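Arbeit & Betrieb
Juni — von der Redaktion
Lesezeit: 5 Minuten

„Schichtpläne sind Familienpolitik“

Catinca Bucur leitet seit sechs Jahren die Disposition bei Dreller, einer Großbäckerei mit 300 Beschäftigten. Sie entscheidet, wer um zwei Uhr nachts am Ofen steht und wer erst um zehn kommt, wenn die Auslieferung schon fast durch ist. Zum Gespräch bittet sie in den Pausenraum, weil ihr Büro zu klein für zwei Stühle ist. 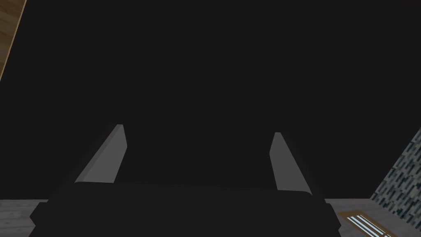
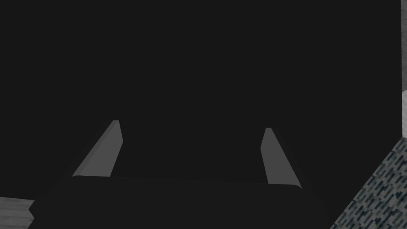 „Als ich angefangen habe, hing der Plan an einer Korktafel neben der Umkleide“, sagt Bucur. „Freitags wurde er ausgehängt, und wer Pech hatte, erfuhr da erst, dass er am Wochenende arbeitet.“ Getauscht wurde mit Kugelschreiber. Zweimal kam es vor, dass nachts eine ganze Linie stand, weil zwei Leute jeweils dachten, der andere sei dran.

Sie selbst hat elf Jahre in der Produktion gearbeitet, erst an der Teigteilung, später als Schichtführerin. Den Wechsel in die Planung hatte sie nicht gesucht. Ihr Vorgänger ging in Rente, und die Stelle war intern ausgeschrieben. „Ich habe mich beworben, weil ich mich über den Plan geärgert habe. Dann saß ich selbst da und habe gemerkt, warum er so aussah.“

Das Grundproblem sei einfach zu beschreiben. Brötchen müssen morgens im Laden liegen, also wird nachts gebacken. Die Leute, die nachts backen, haben Kinder, Eltern und manchmal einen zweiten Job. Ein Plan, der nur die Linien füllt, gehe auf dem Papier auf. „Und in der dritten Woche haben Sie dann vier Krankmeldungen.“

Ihre erste Änderung war die Frist. Der Plan steht heute 42 Tage im Voraus fest. Änderungen danach sind möglich, aber nur mit Zustimmung der Betroffenen. Die Betriebsleitung war zunächst dagegen, vor allem wegen der Aktionswochen im Handel, die oft kurzfristig kommen. Bucur hat damals durchgesetzt, dass es für solche Wochen einen Pool gibt, in den man sich freiwillig einträgt und für den ein Zuschlag gezahlt wird. „Der Pool war am Anfang fast leer. Inzwischen muss ich manchmal Leute vertrösten.“

Seit drei Jahren läuft die Planung über die Software Kalix. Zuvor hatte der Betrieb ein anderes Programm getestet, Flunano, und nach wenigen Monaten wieder abgeschafft. Es habe gute Vorschläge gemacht, sagt Bucur, aber man habe nie sehen können, wie sie zustande kamen. „Wenn mich jemand fragt, warum er drei Nächte hintereinander hat, dann kann ich nicht sagen: Das hat der Rechner so gewollt.“ Kalix sei umständlicher, zeige aber jede Regel an, die es anwendet. Den Entwurf geht sie trotzdem jedes Mal von Hand durch.

Was sie dabei prüft, steht in keinem Programm. Zwei Kollegen fahren zusammen aus demselben Dorf, dort gibt es nachts keinen Bus. Eine Mitarbeiterin pflegt ihre Mutter und kann montags nicht vor neun. Andere wollen ausdrücklich nur Nachtschicht, wegen des Geldes oder weil sie tagsüber ihre Ruhe haben. „Früher galt das als Sonderwunsch. Ich schreibe es einfach auf.“

Gerecht findet sie ihren Plan trotzdem nicht. Die Feiertage seien immer schwierig. Wer keine Kinder hat, arbeite an Weihnachten häufiger, und darüber werde zu Recht gestritten. Im vergangenen Jahr hat sie die Feiertage deshalb zum ersten Mal als Block verteilt: Wer Weihnachten arbeitet, hat Ostern frei. Die Beschwerden gingen zurück, ganz verschwunden sind sie nicht. Ein Kollege hat ihr gesagt, ihm sei Ostern völlig egal. „Da hatte ich keine gute Antwort“, sagt sie.

Wie andere Betriebe das lösen, schaut sie sich gern an. Bei Goossens, einem Molkereibetrieb in der Nachbarschaft, legen die Teams ihre Schichten untereinander fest, die Disposition gibt nur die Besetzung vor. Bucur hat dort zwei Tage zugesehen. Für kleine Teams, die sich gut kennen, hält sie das für den besseren Weg. An ihren großen Linien würde sie es nicht versuchen — dort setzten sich am Ende die Lautesten durch.

Eine eigene Nachtschicht hat sie noch im Kalender, einmal im Monat, an der Teigteilung. Die Geschäftsführung verlangt das nicht. Um kurz vor zwei ist sie dann in der Halle, um zehn liegt sie im Bett. „Den Tag danach plane ich nichts“, sagt Bucur. „Da würde ich nur Fehler machen.“

Kategorien: Arbeitszeit, Schichtarbeit, Lebensmittelhandwerk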